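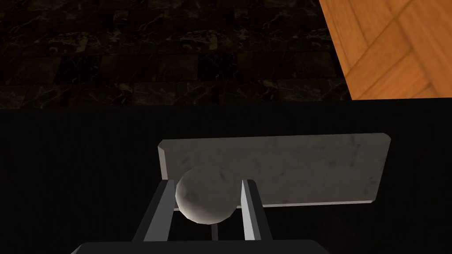 Hollis Van Dusen wrote back to my last update asking why the photo sharing button still needs two taps when every other app gets by with one. Fair question, and I'm going to start with it, because it ate most of my March.

The short version is that the second tap is where people pick who sees the picture. We tried hiding that choice in settings, and our testers hated it. One of them sent her vacation album to her whole bowling league! So the second tap stays for now, but it remembers your last choice, and the screen loads a lot quicker than it did in the winter build.

Okay, on to what the grant paid for. Stilto is on both phone platforms and we have 588 people posting from it. I was hoping for more by now (you'll remember the number I put in the proposal, and I'd like us to talk about it on the next call). Signups dipped when the invite emails started landing in spam folders. Nguyen-Tran handles our mail sending, and they moved us to a different server, and the invites are getting through again.
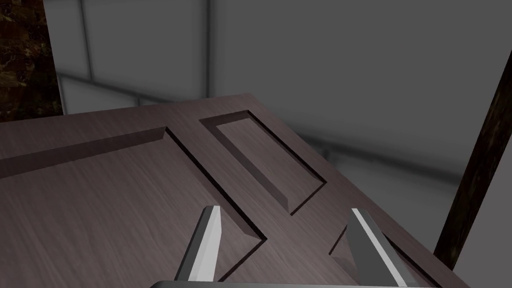 The other big chunk of work was comments. You can now reply to one person inside a thread without pinging everybody else in it, and you can mute a thread for a day or for good. I wrote the mute part twice - the first try also muted your own replies, so people thought they had been blocked. Sorry again to everyone who emailed me about that at 2 a.m.

What didn't get done: importing old albums from Marumus. Their export file leaves out captions, and I don't want to bring over a pile of pictures with the words stripped off. I've asked them for a fix. I'm also behind on the privacy page, which needs a rewrite in plain English.

Money is fine. Hosting came in under budget, and I'd like to move the leftover to a part-time moderator if you're okay with that. Let me know before I post the job.

Filed under: Project Updates, Social Apps

Comments

Booker Van Dusen
Yes to the moderator. Send me the hours and the pay before you post it.

clurament
Still can't mute on my tablet, the menu just closes. Phone works great though

Hollis Van Dusen
Okay, I can live with two taps if it remembers.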